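Textile Lending Collection: Second Progress Report
Prepared for the Prama Fund by Apolinar Jaramillo, Collections Lead, Bistwood Textile Library
Submitted 6th July

1. Scope of this report

The grant covers cataloging, condition assessment and rehousing of the household textiles held at Bistwood, and the opening of a lending service to schools and community groups in the Unton area. The first report dealt with recruitment and the purchase of shelving. This one deals with cataloging, storage conditions and the first loans. Spending is reported separately on the Fund's own form.

2. Cataloging

The household section holds 1856 items, the figure fixed by the shelf check at the start of the grant. Table linen is complete. Bed linen is complete apart from the quilts, which need two people to unfold and have been scheduled as a block. Curtains and furnishing lengths have been started.

Records now separate woven pattern from printed pattern at the top level. The old card index used "figured" for both, and the term could not be carried over without opening each box. Where the fiber content has not been tested, the field is left blank. Earlier cards often gave "cotton" on the basis of feel, and that entry has been moved to the notes field with the cataloger's initials where these survive.

Dates remain the weakest field. Printed cloths after well-known paintings are a particular problem, as the same designs were reissued over long periods with no change to the selvage. We have stopped assigning decades to these and enter "undated" unless there is a label or a receipt.

3. Condition and storage

The Yagi loggers were installed in both store rooms. Room 1 has held steady. Room 2 showed a daily swing in relative humidity, traced to a vent that opened onto the loading area. The vent has been sealed and the readings since then are within the limits set in the project plan.

Condition grades run from A (lend freely) to D (do not unfold). Items graded C may be shown on site but not lent. A few cloths were regraded from B to C after fold lines were found to be weaker than first recorded. Rolled storage has been adopted for all printed cloths wider than the shelf depth – this uses more space than folding, and the shelving plan was revised to match.

4. Lending

The lending service opened to a limited group of borrowers. To date, 18 loans have gone out and all have been returned. Borrowers may take cloths graded A or B, and lay them flat or hang them from a sleeve. Pins, tape and adhesive dots are not permitted.

Printed tablecloths have been the most requested group, followed by plain damask. Requests for the painterly landscape prints exceed the number of lendable pieces.

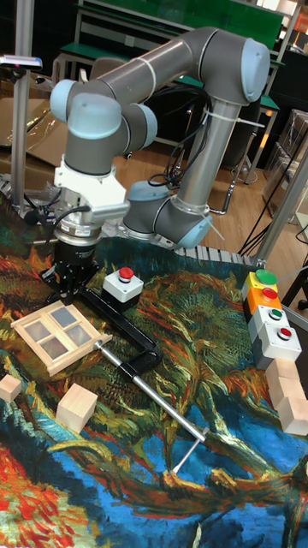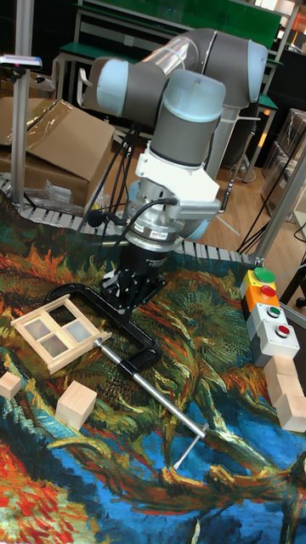
Painterly landscape cloth laid over a table.

Return inspections take longer than planned. The project plan allowed for a visual check only; in practice each cloth is opened fully, checked on both faces and vacuumed through a screen before it goes back to store. We propose to keep the longer procedure and to limit the number of loans out at any time to 40.

The loan form has been shortened. The insurance question now appears once, on the first page, and the return date is printed on the packing slip as well as the form. Two returns arrived without the slip, and were matched to their records by the sewn-in number.

5. Staffing and training

The part-time cataloger post is filled until the end of the grant. Handling training was given to all front desk staff, who now accept returns but do not inspect them. A written procedure for packing rolled items is in draft.

6. Variances from plan

Photography is behind schedule. The copy stand could not take the larger cloths, and these will be recorded in sections and joined. No extra cost is expected.

The quilts were due in this period and have been moved to the next.

7. Next period

– Complete the quilts and the furnishing lengths.
– Publish table linen records to the public catalog.
– Open lending to all registered groups in Unton.
– Review condition grades for printed cloths that have been lent more than once.

The next report is due in December.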